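Maintenance > Hand tools > Two-finger gripper > Pre-session inspection

3 min read

Unit: Stellard hand-held gripper, no. 7
Inspected by: Sanne Jacobs
Reviewed by: Wian Potgieter
Period: October

1. Finger arms, black plastic. Check both for cracks at the root with the fingers open. OK.

2. Pivot screws. Seat by hand with the short driver, no power tools. One screw on the left arm took a quarter turn. Marked and to be rechecked at next service.

3. Grip pads. Knurl must be sharp over the full face, no lifting at the corners. OK. Left pad replaced at 2000 cycles, right pad is original – order a pair next time, part 751.

4. Pad alignment. Open fully over the work surface and sight across the gap. Pads must face each other squarely. OK. 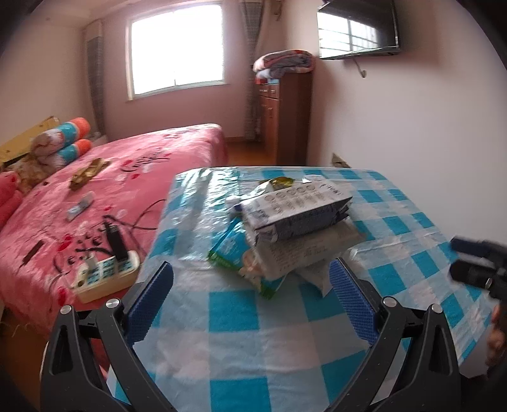 Item 4, fingers open over the snack packages, tablecloth in place.

5. Closing force. Three readings on the Harkero gauge, lowest was 240 g under the last service value. Within limits, but it was almost level in the previous check. Egan to look at the spring.

6. Work surface. Glossy plastic sheets crease and throw highlights. Smooth by hand before starting and retape the corners if they lift. Comment only, no fail.

7. Test items. Thin film packages with crinkled edges are the hardest on pad wear. Wipe both pads after each set with a dry cloth. Solvent softens the adhesive.

8. Power and cables. Keep loops clear of the operator's elbow. Power strips go on a hard surface, not on bedding. OPEN – assigned to Feng-yi Ho.

Result: pass with comments. Items 2, 5 and 8 carried forward to the next sheet.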